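Grendale programme: handling practice for hand-held grippers
Progress report to the Boateng fund
2020-04-24

Summary

The draft practice rules for hand-held gripper work are finished and in use on the magazine task. Two of the rules have been rewritten following the February review and one has been dropped. The written check sheet is behind schedule. Spending is within the agreed budget and we are not asking for any change to it in this report.

The reporting period covers the move from single sheets and boxes to bound paper items. You asked in your last letter why we had chosen magazines. They bend, the covers slide over the pages, and the corners lift with use, so a rule that is too loose shows up quickly. A rule that works for a magazine will normally work for a folder or a thin catalogue as well.
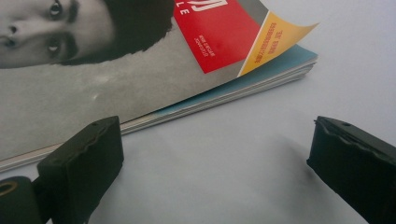 Naledi Mathebula

Work completed

The rules now run to 18 numbered clauses, down from 20. They cover the state of the table before a run, the approach to the item, the grip, the release, and what is written in the log afterwards. Each clause is one sentence and uses "must" or "should" in the ordinary way. We removed "where practicable" from all of them after Charmaine Venter pointed out that operators at Fistulcombe had read it as permission to skip the step.

The approach clause has changed most. The old wording told the operator to bring the fingers in "squarely". With a magazine lying at an angle on the table this was read in two ways, square to the table or square to the item. It now says square to the edge that will be gripped. Where a cover corner has curled away from the pages, the operator must choose another part of the edge or note the curl in the log before starting. Flattening the corner by hand between runs is not allowed, as it makes the runs hard to compare.

We also added a clause on position at the start. The item may lie at any angle, but the operator must not turn it to suit the tool.

The clause requiring gloves has been dropped. It was copied from an earlier document about metal parts and had no use here.

Trials so far

The plan agreed with you was for 1000 logged runs under the new rules. We are on course to reach that number by the end of the next period. Abilio Montes checks the logs in batches of 10 and sends back any that are incomplete. Most of those returned lack the entry for the state of the item at release. The fault is partly ours, as the box for it was on the second page of the form. It has been moved to the first.

Chepkoech Mosoti has compared entries made by different operators for the same kind of run. Agreement is good on the approach and the grip. It is poor on speed. One person's "slow" is another's "normal", and we have no clause that settles it. We considered setting a figure and decided against doing so until the recordings have been gone through. For the present the rule says that the operator should move at a pace at which they could stop without the item slipping, and we accept that this is a weak rule. 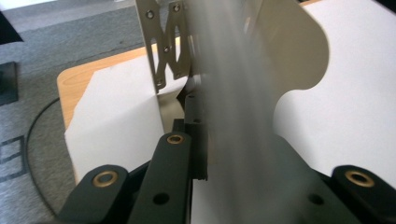
Work area and cables

This part of the rules was the thinnest at the start of the period and has had the most comments. The February review asked us to treat the floor as part of the work area, and the scope clause now does so. Cables on the carpet must be walked and checked before the first run of a session. A cable attached to a gripper must have enough slack for the full reach of the arm, and must not pass between the operator and the table.

Loose paper on the table is allowed under the rules if it is part of the set-up and is entered in the log as such. Any other paper should be cleared.

Annatjie Potgieter has asked for a separate clause on the moving joints, covering where the free hand may be placed when only one gripper is in use. A draft is with her for comment. It will go in as an addition to the grip section so that the existing numbers do not change.

The log software from Visus has been set up and we have had no lost entries. The export is slow and we now run it overnight.

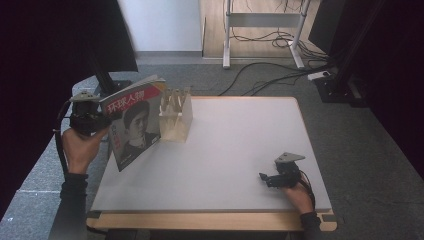

Two-handed work

The present clauses were written with one tool in mind. When an operator has a gripper in each hand, one may be holding an open magazine upright by its top edge while the other stays low by the table, and the rules say nothing about the second. We propose three additions. The gripper that is not holding the item must be kept in the operator's view. The holding gripper must not be released until the item is supported, either by the table, by a holder or by the other gripper. The log must state which hand held the item.

For a magazine held at the top edge, the pages tend to fan. We do not propose to count this as a fault unless a page comes free of the jaws.

Next period

Complete the logged runs. Issue the check sheet, which Charmaine Venter will now write in place of me. Settle the speed clause. Send the two-handed additions to Fistulcombe for comment and report the replies to you with the next statement of costs.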